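Grendden: A Hand-Held Gripper for Recording Desk Tasks

Noémie Tessier leads product support at Multard, which offers the Grendden hand-held gripper as a rental kit. Each kit ships with two grippers and a case.

"Our customers record everyday work on ordinary desks," Ms. Tessier said. "A computer mouse is a good first object - it is smooth and has no handle."

The ribbed fingers may be replaced separately. Ms. Tessier advises customers to inspect the gripping strips after about 3,000 grasps. 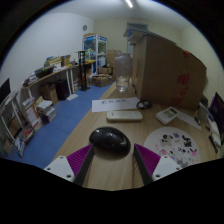 Rental Terms

The minimum rental period is 19 days.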